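## Cundberg Soft-Goods Finger Set

Matte black fingers for home robots that make beds, move pillows and tidy up. We love this kind of work — fabric is forgiving to look at and tricky to hold!

**Set limits before the first run.** Our house rule is a closing speed of 100 mm/s near bedding and 200 mm/s in open space. Write both on the cell card.
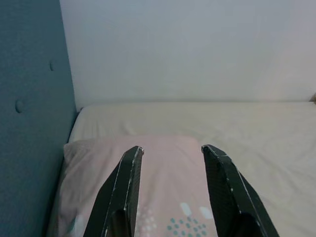 Check the edges at the start of every shift. Run a cotton swab along each corner, and if it snags, swap the pair. Shamim Virk keeps the wear log and is delighted to get photos of odd chips.

**Approach open, then close slowly.** Start wide over the pillow and keep the tips clear of headboards and walls.

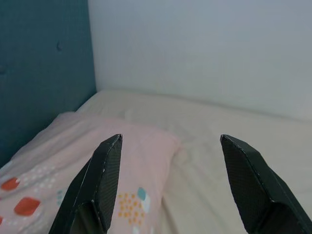

Stop the arm before anyone reaches across the mattress, every time. Atif Swati's one-page checklist ships in the box.

Part 279, sold in pairs. Fits the Nunach wrist plate.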